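Sorrentino Mentoring Program
Account and Device Security Checklist, Radholm Office
January walk-through, with comments by Tala Tannous

Items are marked OK, Fix, or Ask. My comments follow each one. If you're a new mentor reading this for the first time, welcome! Most of it takes less time than making coffee, and you can do your own laptop while you wait for your mentee.

Accounts

1. Every mentor has their own login to Navetti. OK
Yes, and this is the first year I've been able to write that. The old shared "mentors" login is gone for good. I tried it myself at 9 a.m. and got a very satisfying error message.

2. Two-step sign-in turned on for all accounts. Fix
We have 40 accounts and all but two are done, which is terrific. The last two belong to mentors who just changed phones, and I've written to both. Please keep your backup codes on paper, at home, and not in your email drafts (I found three sets in email drafts, and yes, I was delighted to help move them).

3. Accounts closed for people who have left the program. OK
Done through spring graduates. One former mentee still had access to the reading folder and asked if she could keep it. I moved her to the alumni list, where she can see the same readings without seeing anyone's application.

4. Admin rights limited to people who need them. Ask
There are four admins. I think we could manage with two, plus a sealed recovery envelope in the office safe. I'd like to talk this over at the planning lunch.

Laptops and loaner devices

5. Loaner laptops present, labeled, and signed in on the log. OK
All 13 were in the cabinet when I opened it. The new labels are so much easier to read, thank you to whoever did those!

6. Disks encrypted. OK
Checked in settings on every machine, not just the first few. Recovery keys are in Navetti under the asset number.

7. Updates installed within the last 30 days. Fix
Numbers 4 and 11 were behind. Both are updating now with the lids up and the chargers in, so please leave them be until the log says they're ready.

8. Laptops stored so that vents and ports are clear. Fix
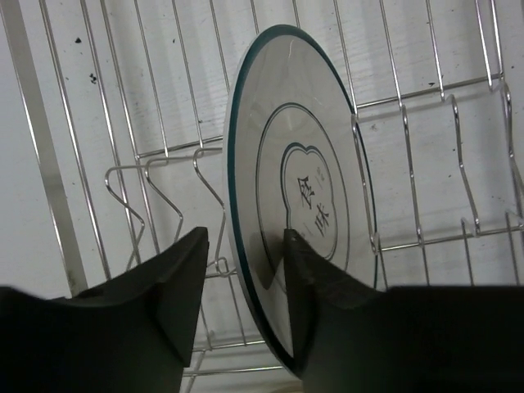

Our loaners are still going back into the cabinet in one pile, and number 6 has a bent charging port that I'm fairly sure started at the bottom of it. I'd love to see slotted storage on the middle shelf. Think of a plate standing up in a stainless-steel wire dish rack, with air on both sides and no weight on it, and then picture a row of laptops kept the same way. A desktop file sorter would do the job nicely for the thin ones. The two older machines are too thick for most sorters, so they can lie flat by themselves on the top shelf.

9. Screen lock set to five minutes or less. OK
One was set to "never." It isn't anymore.

Application files

10. Mentee applications stored only in the restricted folder. Fix
This is the one I care about most. Applications have home addresses in them, and family income, and essays that people wrote to us in confidence. I found a folder called "best essays OLD" on the general drive with nine full applications in it. I've moved it and logged it in Nener. It's an easy mistake, and I'd much rather hear about one than not, so if you have a copy somewhere, just tell me and we'll clear it up together.

11. Selection notes deleted after the cycle closes. Ask
We've never agreed on a date. I suggest the end of June. Could everyone add a comment in Nener with a yes or a better idea?

12. Paper copies locked away or shredded. OK
Cabinet locked, key in the key box, shred bin empty.
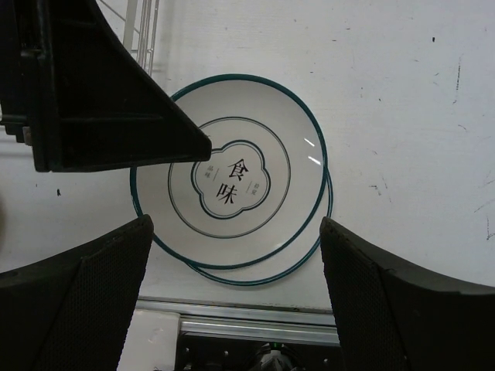 I did pick up one printed interview schedule from the copier tray, with first names and times only. Collect your printing when you send it, and if the copier jams, cancel the job before you go looking for help. It likes to finish the job later, once it's been cleared.

Network and room

13. Guest Wi-Fi separate from the office network. OK
Tested from my phone on the guest side. I couldn't see the printer or the shared drive, hooray.

14. Router password changed from the factory one. OK
It was changed when we moved into Radholm, and the new one is long and strange. I'm proud of it.

15. No passwords on sticky notes, whiteboards, or monitor frames. Fix
One whiteboard. It was the guest Wi-Fi password, so no harm done, but let's use the printed card by the door.

People

16. Practice phishing message sent and talked through. OK
My favorite item of the whole list! Some 30 people got the fake "scholarship disbursement" email, and the reports started coming in before I'd closed my laptop. The first one came from a first-year mentee who pointed out two clues I hadn't put there on purpose. I've asked her to help write the next one and she said yes.

17. Everyone knows where to report something odd. OK
Nener, category "Security," or just walk over to my desk.

Open after this walk-through: 2, 4, 7, 8, 10, 11, 15. I'll check 2 and 7 again before the mentors' workshop, and the rest by the end of the month.

Tala Tannous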